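ok so the bedroom. thread because I need to be held accountable and Antonina Ostapchuk stopped answering my texts on the subject

goal: every piece of clothing I own folded and in a drawer by the end of May. currently they live on the bed. I move the pile to the chair to sleep, move it back in the morning. this is my cardio

started in the closet bc it felt easier. it was not easier. 61 hangers, like half of them the dry cleaner wire kind that grab each other. why do I have these. I don't dry clean anything

wire ones are going back to the cleaners on Farley, they take them if you bundle them with a twist tie. learned this from the sign on their door I've walked past for four years

ok drawers. top drawer: socks, a phone charger for a phone I don't own, birthday candles. second drawer is stuck. moving on

second drawer is NOT stuck, there was a belt jammed in the back. had to take the third one out and reach up. scraped knuckle, found belt. good belt too, I replaced it in like October

rules so far:
if it has a hole, rag bag
if I have to suck in, donate
if I say "maybe for painting" I already have painting clothes. I have so many painting clothes. I have painted one room

someone asked about the rag bag — old pillowcase on the doorknob. animal shelter here takes towels and sheets but not t shirts, call yours first

lunch. ate standing up, did not sit on the bed, because if I sit on the bed its over

back. question for the folding people: do you do hoodies in thirds or do you roll. I do thirds, hood folded down into the middle, then in half. they come out like bricks and they stack but they eat the whole drawer. 3 hoodies and it won't close

update, replies are 100 percent rollers. fine. tried rolling. it came undone before I got it to the drawer. thirds it is

also tried Antonina's way where you fold it and it stands up on its own edge like a book. works great on tshirts!! sweatshirts just lie down and die

the Trilel bins came btw. two too tall for under the bed, by maybe a finger. I measured the bed. I did not measure the bins. sending them to my sister, she has the high bed

switched to doing it in small heaps. dump a few things on the bed, fold those, put away, THEN get more. way less scary than the mountain. flowered sheet stays on for now, it's getting washed after anyway
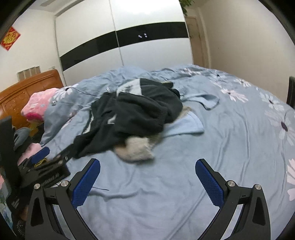
anything black goes last, that's my other tip. lint roller once, at the end, for all of it. if you do black stuff in between the fuzzy stuff you're rolling the same shirt twice — ask me how I know

fleece gets its own drawer. I've decided. it sheds on everything and it can go live by itself

donate pile is now two grocery bags and a tote. Gashaw has a drop box behind the laundromat, open till 8, so there's a deadline, good

do not let me look through the bags again. I already took one sweater back out. it doesn't fit. it's a nice color

ok last drawer. pajamas and the weird stuff (swimsuit, long johns, one leg warmer). if anybody has the other leg warmer lmk

going to strip the bed after this and do sheets, then drop the bags. closet shelf is a tomorow problem, theres a suitcase up there from Henero and I'm pretty sure it's full of more clothes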